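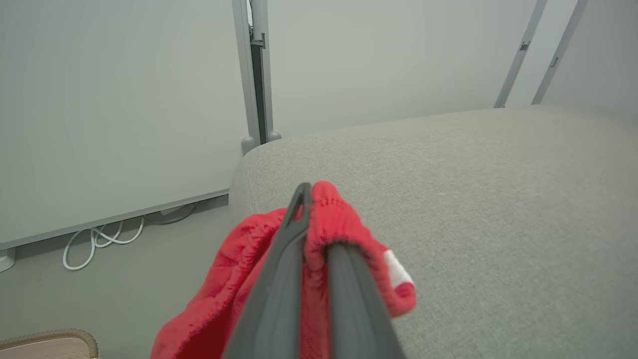 Ob wir auch einzelne Decken nehmen, wollte eine Kundin aus Esodlow neulich wissen, oder ob es sich erst ab einem vollen Sack lohne. Wir nehmen auch einzelne Stücke. Viele bringen zuerst eine Decke oder einen Sofabezug und kommen später mit dem Rest.

Über uns

Flosville ist ein Betrieb für die Pflege von Wohntextilien. Wir waschen, flicken und falten Decken, Überwürfe, Kissenhüllen und abnehmbare Bezüge. Dazu reinigen wir Polster, auf Wunsch auch bei Ihnen zu Hause. Kleidung nehmen wir nicht an, mit Ausnahme von Fleecejacken, die sich zusammen mit den Fleecedecken gut waschen lassen.

Angefangen haben wir in einem Ladenlokal in Dallau mit zwei Maschinen und einem Bügeltisch. Der Laden ist bis heute unsere Annahme. Gewaschen wird inzwischen im Nebengebäude, dort stehen auch die Regale für die fertige Ware. Im vergangenen Jahr sind 1.162 Teile durch unsere Hände gegangen, die meisten davon im Januar, wenn nach den Feiertagen die Sofas drankommen.

Wie wir arbeiten

Jedes Stück wird bei der Annahme angesehen und bekommt einen Zettel mit Nummer. Wir lesen das Pflegeetikett, wenn noch eines da ist. Fehlt es, machen wir eine Probe an einer Ecke. Fleece waschen wir kühl und ohne Weichspüler, Wolle getrennt und liegend getrocknet. Kräftige Farben — Rot vor allem — laufen beim ersten Mal immer allein.

Offene Nähte schließen wir, bevor das Stück in die Maschine geht. Kleine Reparaturen bis 60 Zentimeter Nahtlänge sind im Preis enthalten. Größere Arbeiten gehen an die Näherei Kocabaş, mit der wir seit der Eröffnung zusammenarbeiten.

Polster saugen wir zuerst ab und behandeln Flecken einzeln. Grau meliertes Gewebe ist dabei dankbar, glatte helle Stoffe brauchen mehr Zeit. Bitte räumen Sie das Sofa vor unserem Besuch leer und geben Sie uns lose Decken gleich mit.

Annahme und Abholung

Fertige Teile liegen gefaltet im Laden bereit. Wir liefern innerhalb von Dallau und nach Esodlow. Ab 11. August ist die Annahme auch über Mittag geöffnet.

Seite drucken | Seite per E-Mail senden

Weitere Beiträge
Fleece richtig trocknen
Sofabezüge abnehmen und wieder aufziehen
Preisliste Decken und Überwürfe
Was die Zeichen auf dem Etikett bedeuten

Kontakt | Impressum | © Flosville Textilpflege, Dallau | Nach oben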